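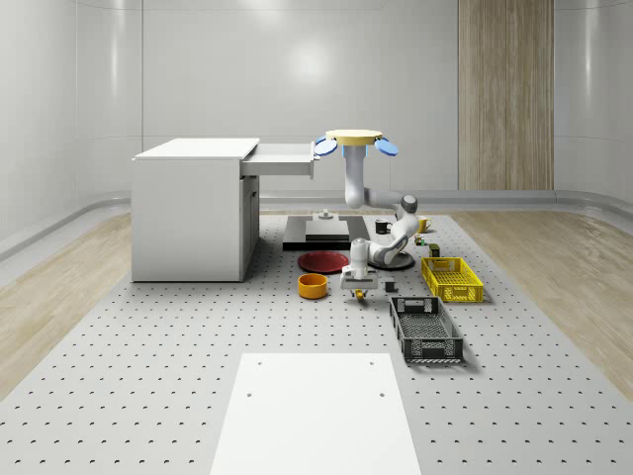 White arm, small yellow thing, lots of little holes.

New thread! I've been in Flanness since April and I've finally finished the first draft of my newsletter piece about joining a writing group when you know not one soul in town.

I found mine on a card in the window of the Azimi bakery. "Writers, upstairs, 7pm, bring two pages." I walked past it 14 times before I went in.

Beatriz Cordeiro read first, a piece about her gran's allotment, and I forgot to be nervous. Then it was me. My hands shook so much that Keyvan Abbasi held page two for me!

You get 360 seconds each – Keyvan sets an egg timer – and then everyone says which line they'd steal. I love this so much. I went home and rewrote the whole opening.

My post was meant to be short and came out at 777 words. Hooman says cut the bit about the bus. I'm keeping the bus.

Things I'd tell anyone who's just moved: go twice before you decide. The first time I was too busy remembering names. The second time I laughed till my tea went cold.

Next one will be on finding somewhere to write that isn't your bed (I've got my eye on the window seat at Prikavo, if the man with the crossword ever leaves).

If you're in a group you like, tell me how you found it? I'd love to put a few in the next post – with your name or without, up to you.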